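Pemlow sammelt Greifdaten am Packplatz: über 553 Durchgänge für das Lernsystem Flollo

Pemlow hat im November damit begonnen, Trainingsbeispiele für das Lernsystem Flollo direkt in der Teilevorbereitung aufzuzeichnen. Ein zweiarmiger Roboter wird dabei von geschultem Personal ferngesteuert und bewegt schwarze Kunststoffformteile zwischen Werkbank und Transportbehälter. Kamerabild, Gelenkstellungen und Handbewegungen werden gemeinsam gespeichert.

Bisher liegen über 553 vollständige Durchgänge vor. 65 weitere wurden aussortiert, weil die Aufzeichnung Lücken hatte. Eine Schicht umfasst 31 Durchgänge, danach werden Teile und Kartons neu angeordnet. Auch Fehlgriffe bleiben im Datensatz und werden als solche gekennzeichnet.

Die Auswertung übernimmt der Projektpartner Hornineo. Panasiuk stellt die Formteile und prüft sie nach den Versuchen auf Kratzer. Ein erster Stand des gelernten Modells soll nach 5 Monaten Laufzeit am selben Arbeitsplatz erprobt werden. Ein Einsatz in der laufenden Fertigung ist in dieser Phase nicht vorgesehen.

Pressekontakt: Pemlow, Unternehmenskommunikation

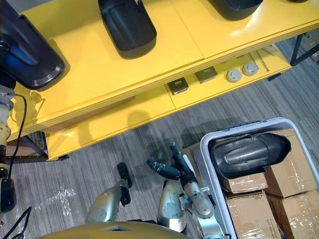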